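Boletín interno del Laboratorio de Manipulación, edición de abril
Sección: Seguridad y continuidad operativa

Pérdida de control de apertura en una pinza durante las tareas de recogida de objetos

La coordinación de seguridad comunica a todo el personal del laboratorio, al alumnado en prácticas y a los grupos asociados el resultado de la revisión efectuada tras la incidencia registrada en el puesto de sobremesa del proyecto Kotian. No hubo personas lesionadas. El daño material se limitó a la punta de un dedo de pinza y a un objeto de ensayo, ambos ya sustituidos.

El puesto se dedica a la recogida de objetos de uso corriente (tijeras, rollos de cinta, envases pequeños) y a su depósito en una caja de cartón. La tarea se ejecuta por episodios breves, y cada episodio queda almacenado junto con las consignas enviadas a los motores y las posiciones leídas en las articulaciones. En el momento de la incidencia la serie constaba de 3683 episodios, sobre un objetivo de 4000. Los episodios ya validados no se ven afectados, salvo los que se indican más adelante.

Descripción de los hechos

Poco después de las 16:40, durante un intento de recogida de unas tijeras, la pinza recibió la orden de abrir y permaneció cerrada. El programa de control interpretó que la apertura se había completado y pasó a la fase siguiente, en la que el brazo desciende hacia la mesa. El dedo hizo contacto con el tablero y el brazo siguió empujando hasta que Gisela Ojeda, responsable del turno, accionó la parada de emergencia. La corriente del motor del codo superó en ese intervalo el límite fijado en el procedimiento sin que se produjera la detención automática prevista.

La señora Ojeda dejó el puesto sin tensión, colocó el aviso de fuera de servicio y dio parte por escrito antes de concluir la jornada. La coordinación desea dejar constancia de que su actuación se ajustó en todo al procedimiento.

Causas identificadas

El análisis correspondió a Mizanur Bandara y Huiling Wan, que trabajaron a partir de los registros del puesto y de una inspección del cableado. Se han establecido dos causas, independientes entre sí.

La primera es mecánica. El conector del motor de la pinza presentaba un contacto flojo, atribuible a la tracción del cable en las posturas de mayor extensión. Al interrumpirse la comunicación, el controlador conservaba la última posición leída y la devolvía como si fuera reciente.

La segunda es de configuración. El límite de corriente se había elevado de forma temporal durante unas pruebas de carga con el módulo Solby y no se restituyó al terminar. El cambio figuraba en una nota personal, pero no en el registro de modificaciones, por lo que el turno siguiente no tenía modo de conocerlo.

La revisión retrospectiva permitió localizar 291 episodios con lecturas repetidas de la posición de la pinza, que han quedado apartados de la serie a la espera de comprobación manual. La mayoría corresponde a interrupciones muy cortas, que no alteraron el movimiento y que por ese motivo pasaron inadvertidas.

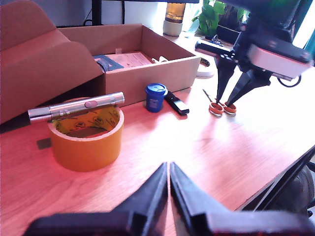
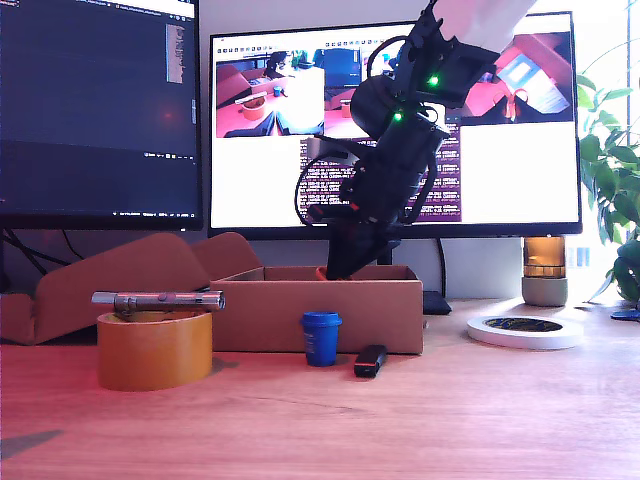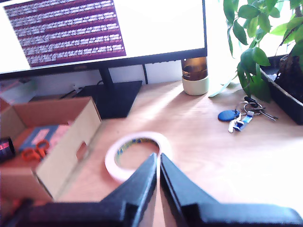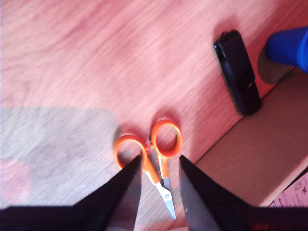

Puesto de sobremesa del proyecto Kotian.

¿Puede reanudarse el trabajo en un puesto después de una parada de emergencia si el brazo parece responder con normalidad?

Solo cuando la persona responsable del turno haya comprobado el cableado, la lectura de posición de la pinza y los límites de corriente, y haya firmado la comprobación en el registro. Una respuesta aparentemente normal no es suficiente: en la incidencia descrita, el brazo obedecía a todas las órdenes salvo a la de apertura.

Medidas adoptadas

Quedan en vigor desde la publicación de este boletín las disposiciones siguientes, aplicables a todos los puestos con brazo articulado y no únicamente al afectado.

1. Toda lectura de posición llevará marca de tiempo. Si la lectura no se renueva en el plazo establecido, el brazo se detendrá y mantendrá la postura.

2. Los cables de las pinzas se fijarán con brida en la última articulación, dejando holgura suficiente para el recorrido completo. La fijación se revisará al inicio de cada turno.

3. Los límites de corriente se cargarán desde un archivo único, de solo lectura para las cuentas ordinarias. Cualquier modificación deberá solicitarse a Gervasio Cabral y tendrá fecha de caducidad.

4. Antes del primer episodio se realizarán 8 ciclos de apertura y cierre en vacío, con el brazo en reposo y las manos fuera de la zona de trabajo.

5. La recolocación de objetos entre episodios se hará siempre con el movimiento inhabilitado. Se recuerda que la pausa del programa no equivale a la inhabilitación de los motores.

6. El pulsador de parada permanecerá al alcance de quien opera, sin objetos, tazas ni papeles que estorben el acceso.

Sobre este último punto, en la ronda posterior a la incidencia se encontraron dos puestos de la sala con el pulsador situado detrás de un monitor. Ambos fueron corregidos el mismo día. Se ruega no volver a desplazarlos para ganar espacio en la mesa.

Situación actual

El puesto ha vuelto al servicio con el conector reemplazado y a velocidad reducida. Se mantendrá en ese régimen hasta que Huiling Wan dé por concluida la verificación de los episodios apartados. Los que resulten válidos se reincorporarán con una anotación; los restantes se repetirán, de modo que el objetivo de la serie no varía. La entrega parcial comprometida con Pralness se aplaza a mayo, extremo que ya ha sido comunicado y aceptado.

Queda pendiente determinar si el mismo modelo de conector ha de retirarse de los demás brazos. El proveedor, Ukow, ha recibido la pieza defectuosa y ha solicitado los datos de montaje. Entretanto, todo corte de comunicación, por breve que sea, deberá anotarse con la hora y el número de episodio, aunque el programa se haya recuperado sin intervención.

Formación

Shirley Ouellet impartirá una sesión de repaso sobre parada, inhabilitación y rearme, de asistencia obligatoria para quienes operan brazos y voluntaria para el resto del personal. Habrá dos turnos, a las 9:30 y a las 15:00, en la sala de reuniones de la planta baja. La inscripción se efectúa en la secretaría del laboratorio. Quienes no hayan asistido antes de finalizar el mes verán suspendido su acceso a los puestos hasta completar la sesión.

Las observaciones al informe completo, disponible en la carpeta común de seguridad, pueden dirigirse por escrito a la coordinación.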